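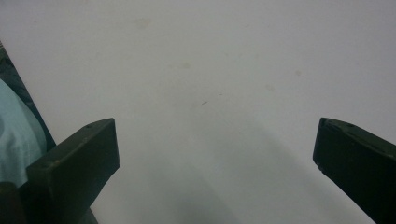 ## Postwood: the folding table

Postwood is the long room at the back of the Clallo building, used for sorting, folding and bagging household cloth. The gallery covers the table and the cloth that passes over it. Pages for the shelving and the press are kept separately.

The present top was fitted in March. It replaced a darker one on which lint and loose thread were hard to find. The usable depth is 600 mm, enough for a pillowcase laid flat with its hem towards the folder. Bath sheets have to be halved first.

**Surface.** Off-white, with small marks scattered over it. Marks that can't be felt with a fingertip are left alone. Anything raised is rubbed down, as it will catch on fine weaves.

**Cloth at the side.** Light blue, slightly wrinkled, with mottled green next to it. Plain and patterned pieces are folded in separate runs and go into separate bags.

**Folding sizes.** Small squares are finished at 200 x 200 mm, which matches the inside of the Jinport trays. A tolerance of 20 mm is accepted on older pieces that have lost their shape. New pieces should meet the size without pulling.

**Cleaning.** Damp cloth, then a dry one, at the end of each shift. No scouring powder. The first top was dulled by it within a season and the dull patches held dust.

**Labels.** Bite tags go on the folded corner, printed side out, after the stack has been squared up. Tags fixed before folding tend to end up inside the stack and have to be redone.

Sizes for table linen are still to be added.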